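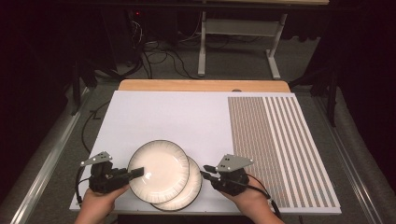

Am 27. April 2022 schrieb Dismont:

> Bei uns bleibt der Öffnungswert des linken Greifers mitten in der Aufnahme stehen. Der Zeitstempel läuft weiter, der Wert ändert sich nicht mehr, und nach einigen Sekunden springt er auf den richtigen Stand. In Cirkik erscheint keine Fehlermeldung. Betroffen sind fast nur Aufgaben, bei denen beide Hände gleichzeitig greifen, also Teller, Schüsseln, Deckel. Wir haben die Firmware im Verdacht. Hat das jemand auch? Und was macht ihr mit den Daten, die schon im Training sind?

Hallo zusammen,

ja, hatten wir auch, bei der Telleraufgabe auf der weißen Platte. An der Firmware lag es bei uns nicht. Wir haben zwei Tage mit alten Ständen verglichen, der Fehler kam mit jedem davon.

Es war das Kabel des linken Greifers, und zwar der Stecker am Griffstück. Wenn man zwei übereinanderliegende Teller von beiden Seiten fasst, drehen sich die Handgelenke nach innen und das Kabel wird am Austritt geknickt. Bei einhändigen Aufgaben passiert das kaum, deshalb ist es lange niemandem aufgefallen. Mit einem Messgerät am Stecker konnten wir die Unterbrechung von Hand auslösen.

Dass Cirkik nichts meldet, ist ein eigener Fehler. Der Treiber fragt mit 1000 Hz ab und schreibt bei einem Ausfall den letzten gültigen Wert mit neuem Zeitstempel weg. In der Datei sieht das aus wie eine ruhig gehaltene Hand. Erst nach einer Zeitüberschreitung wird die Verbindung neu aufgebaut, daher der Sprung am Ende. Gefunden haben wir es in Aufnahme 1649: Im Video öffnet sich die linke Backe deutlich, in der Kurve ist sie geschlossen.

Was wir geändert haben:

- Kabel getauscht und am Unterarm mit Klettband abgefangen, mit einer lockeren Schlaufe vor dem Stecker
- Kabel seitlich weggeführt, damit sie nicht an der Tischkante hängen bleiben
- im Treiber einen Zähler für echte Messwerte ergänzt; bleibt er 12 Abfragen lang stehen, bricht die Aufnahme ab
- vor jeder Sitzung beide Greifer viermal ganz öffnen und schließen, dabei die Handgelenke drehen und auf die Kurve schauen

Zu den alten Daten: Ein Filter auf konstante Werte allein reicht nicht, der wirft auch Abschnitte weg, in denen wirklich nur gehalten wird. Wir suchen nach konstantem Wert mit anschließendem Sprung und sehen uns die Treffer im Video an. Das dauert, aber am Arm in Serra hat das mit den fehlerhaften Daten trainierte Modell die Backen zu früh geöffnet und einen Teller fallen lassen. Seitdem fahren wir neue Modelle dort zuerst mit Kunststoffgeschirr und halber Geschwindigkeit.

Noch offen ist der rechte Greifer. Der Stecker ist derselbe, Ausfälle haben wir dort bisher keine gefunden. Möglich, dass die Kabelführung auf der Seite günstiger ist. Falls bei euch auch rechts etwas auftritt, bitte mit Treiberstand und Kabellänge an die Liste - dann nehme ich es in die Meldung an Wororari auf, die ich sowieso wegen des Zeitstempels schreibe.

Die Änderung am Treiber schicke ich getrennt, sie ist noch nicht aufgeräumt.

Grüße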